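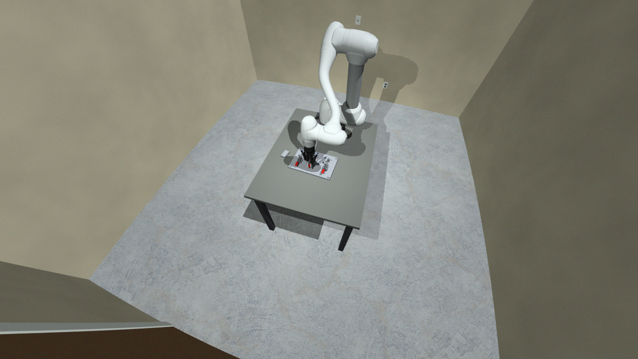 Board-relative goals keep a Tomavden task file valid when the task board moves. A goal written in the robot base frame is correct for one board placement only, and in practice the board is rarely square to the table. In the Ambrose cell it lies at a slight angle on the front-left part of the tabletop, so a straight offset along base X drifts off the row of fixtures. There is also a small gray block to the left of the board that the planner has to know about. The steps below convert an existing task file to board-relative goals, add a straight descent segment, and check the result in the Irkis simulator before anything is sent to a controller.

## Before you start

You need:

- A working Tomavden install with the Irkis bridge enabled
- The Ambrose scene package, which contains the room, table, arm and board
- A task file that already plans and runs with base-frame goals

If the bridge is running, `tom status` lists `irkis: connected`. Fix that first if it doesn't. Most of the errors described later look the same with a stale bridge as they do with a bad frame.

## Step 1: Declare the board frame

Open `cell.yaml` and add the board as a child of the table. Do not attach it to the robot base. The table is the part that gets remeasured, and you want the board to follow it.

```yaml
frames:
 board:
 parent: table
 source: irkis/board_pose
 static: false
```

With `static: false`, Tomavden reads the pose once at the start of each plan and holds it for the duration of that plan. It does not track the board while the arm is moving. If you need tracking, use the servo mode, which is a separate page.

Reload the cell and print the frame:

```
tom reload cell
tom frame show board
```

Check the sign of the yaw value against the viewport. A flipped sign is the most common mistake at this stage and it is hard to spot when the angle is small. Turn on the axis overlay in Irkis (View > Frames > board) and confirm that X runs along the long side of the board.

## Step 2: Convert the goals

Each goal in the task file has a `frame` field. Run the converter instead of editing them by hand:

```
tom convert-goals task.yaml --to board --out task_board.yaml
```

The converter uses the current board pose, so the board must be where it was when the original goals were taught. If it has been moved, put it back, convert, then move it again.

Open the output file and look at the Z values. They should now be small and positive, measured from the top face of the board. A negative Z means the original goal was taught with the old tool frame, and the goal needs to be retaught.

## Step 3: Split the approach

A single free-space plan to a clamp handle will often arrive from the side. The planner has no reason to prefer a vertical arrival, and the fixtures next to the handle leave little room for the fingers. Split the motion in two:

```yaml
segments:
 - name: approach
 type: free
 goal: handle_upper
 offset_z_mm: 108
 - name: descend
 type: linear
 goal: handle_upper
 offset_z_mm: 18
 axis: board_z
```

The first segment stops at 108 mm above the goal. The second moves in a straight line down the board's Z axis and stops at 18 mm. Closing the remaining distance is a contact move and belongs in the skill that operates the handle.
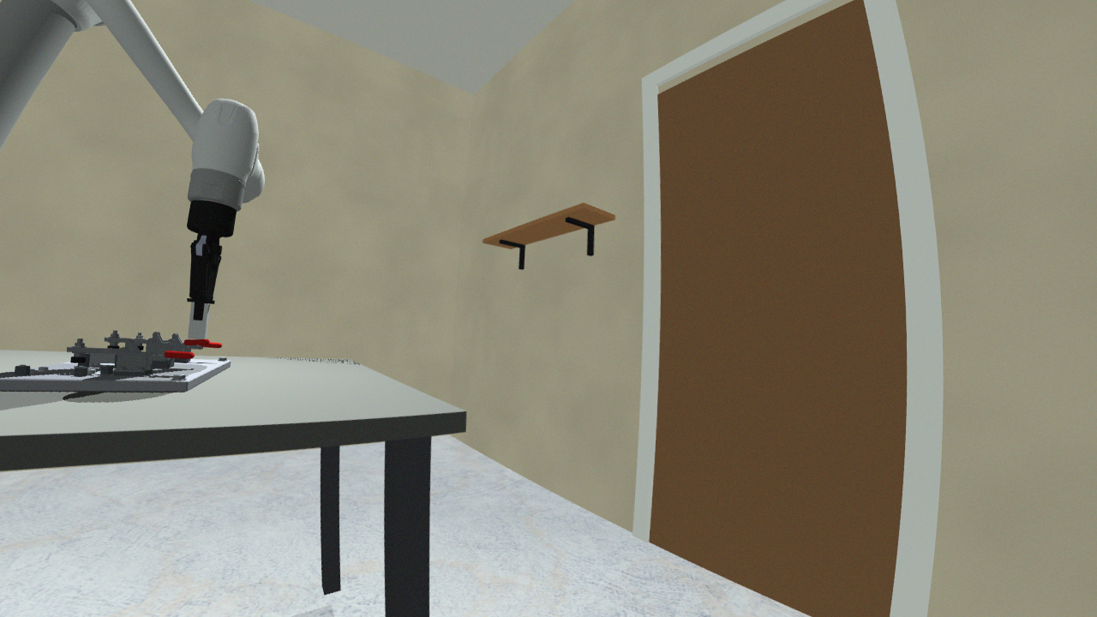

Set `axis` explicitly. If you leave it out, Tomavden uses the tool Z axis at the end of the approach segment, and any residual tilt from the free plan carries straight into the descent. The tilt is usually too small to see at the start of the line and large enough to matter at the end of it.

Both segments should share one orientation goal. Put it on the approach segment and set `hold_orientation: true` on the descent.

## Step 4: Limit the wrist

The linear segment can fail even when both of its end points are reachable. The usual cause is a wrist joint that runs into its limit partway down. Tomavden reports it like this:

```
descend: linear interpolation failed
 reason: joint_6 limit
 waypoint: 574
```

The waypoint number is an index into the interpolated path. Do not raise the limit. Restrict the joint range during the approach, so that the free plan ends in a configuration with room left for the descent:

```yaml
 - name: approach
 joint_bounds:
 joint_6: [-270, 270]
```

Values are in degrees. Narrow the range further if the failure comes back at a different waypoint. If planning time goes up sharply after you narrow it, the range has become too tight and you should widen it one side at a time.

## Step 5: Check collision geometry

Irkis draws visual meshes by default. The planner uses collision meshes, which are simpler and sometimes missing. Switch the view with View > Geometry > Collision and compare it with the normal view.

Items to look for:

- Small loose objects imported as visual-only. They show up in the normal view and vanish in the collision view.
- The board imported as one convex hull. The hull covers the gaps between fixtures, and every descent will be reported as a collision.
- Gripper fingers without a collision mesh. Plans will succeed that should not.

For the board, set `decompose: true` in the Ambrose scene package and rebuild. The rebuild takes a while the first time and is cached after that. The Andireck driver package ships its own finger meshes. Use those in place of the ones in the scene package if the two differ.

## Step 6: Run and compare
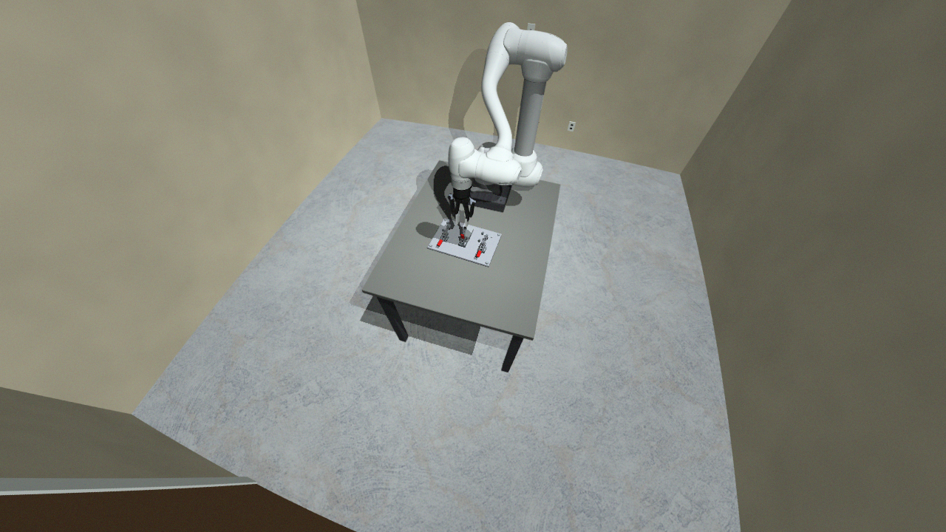 Run the converted task with `tom run task_board.yaml --sim --pause-after approach`. Execution halts at the end of the free segment, which gives you a fixed pose to inspect. Orbit the viewport and compare the fingertips with the target from at least two directions. With the middle red piece as the goal, the tips should be directly above it and the gripper should point down, as in the view above. Use the geometry and the axis overlay for the check, and ignore the arm's shadow on the tabletop. It falls to the left of the board in that view, so it says nothing useful about lateral error.

Continue with `tom resume`. If the descent completes, change the board yaw in Irkis by a few degrees and run the task again without touching the file. The approach should follow the board. If it goes to the old position, at least one goal is still in the base frame:

```
tom goals list task_board.yaml --frame base
```

The list should be empty.

## Common errors

**`frame board: no source`**
The bridge is connected, but the scene does not publish the board pose. Enable the publisher in the scene package and reload.

**`start state in collision`**
The arm is parked inside a decomposed board mesh, normally after a rebuild. Jog the arm up in joint mode and plan again.

**Descent runs at an angle**
`axis` is missing or set to `tool_z`. See Step 3.

**Plan differs on every run**
Expected for free segments. Set `seed` on the segment if you need repeatable paths for a regression test. Linear segments do not use the seed.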